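换洗与叠放：床上整理操作说明（第四节）
2020年11月30日　文：Drita Trajkovski
阅读时间：4分钟

本节适用于 Cerkgate 公寓各楼层的客房与长住房。床垫清洁、除螨和翻面见第三节，熨烫见第五节。

4.1 准备

1. 拆下床单、被套和枕套，放入走廊的布草车。布草车不要推进房间。
2. 检查床垫表面。有污渍的，先按第三节处理，待表面干透再继续。
3. 洗手，摘下手表和戒指。戒指容易勾坏薄布料。
4. 从洗衣房领回的衣物和套子，按房号核对后放在床头一侧。

注意：床垫未铺床单时可以当作叠衣台使用，但只限已经洗净、烘干的物品。鞋、行李箱和清洁剂瓶一律不得放在床垫上。

4.2 摊平

5. 每次只叠一件。取出衣物，抖两下，正面朝下放在床垫中间。
6. 用手掌从中线向两边推平，再理顺袖口和下摆。
7. 衣物长边与床垫长边对齐。床垫边缘有弧度的，以衣物自身的侧缝为准，不要跟着床垫边走。

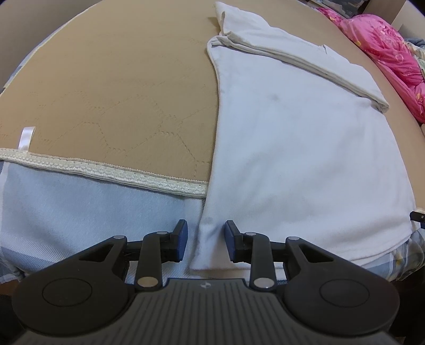

浅色衣物和有颜色的套子要分开叠，也要分开收。刚洗过几次的新套子仍可能掉色，夏天受潮时更明显，七月我们换过一批枕套，就是这个原因。白色衣物像图中那样在床垫上铺开以后，旁边的淡蓝色布套应先移到另一侧，留出翻折的位置，再开始下一步。两件叠压在一起时，下面那件的边角容易被一起带进去，叠完才发现就得重来。

4.3 折叠衣物

8. 将左侧向内折，折线与侧缝平行。
9. 右侧同样处理，两边在中线处相接，不要重叠过多。
10. 有袖的，袖子顺着衣身方向放直，不要斜压在领口下面。
11. 从下摆向上对折。长款再对折一次。
12. 翻到正面，抚平领口，放入对应房号的布袋。

提示：薄料折好后不要用力压，折痕会很深。厚料可以用手掌压几秒，排出里面的空气。

4.4 折叠布套

13. 先找到开口，把拉链或系带理好。拉链拉到头，拉头朝内。
14. 四角对齐，沿长边对折，再沿短边对折。
15. 弹力边的布套，将两个角套进另外两个角里，摆成方形后再折。
16. 叠好的布套开口朝里，折边朝外，按颜色上架。每层架子的承重上限为50公斤，超过时分到下一层。

小心：拉链头朝外时会刮到相邻的布料，也会划手。上架前用手摸一遍折边。

4.5 收尾

17. 把床垫上的线头和毛絮用粘毛滚筒清掉，边缘的弧形部分要单独滚一遍。
18. 铺上保护垫和干净床单，四角掖紧。
19. 在登记单上写明房号、件数和时间，交给当班领班。

破损或缺件的，不要自行缝补或替换。用Pešek牌标签写上房号，与物品一起放进蓝色回收箱，由 Tarmo Urbonaitė 统一登记。住客自带的衣物如有纽扣脱落，把纽扣装进小袋，别在衣物标签上一并送回。

洗衣房备用布袋用完时，拨内线1502领取，每次可领一包，每包200只。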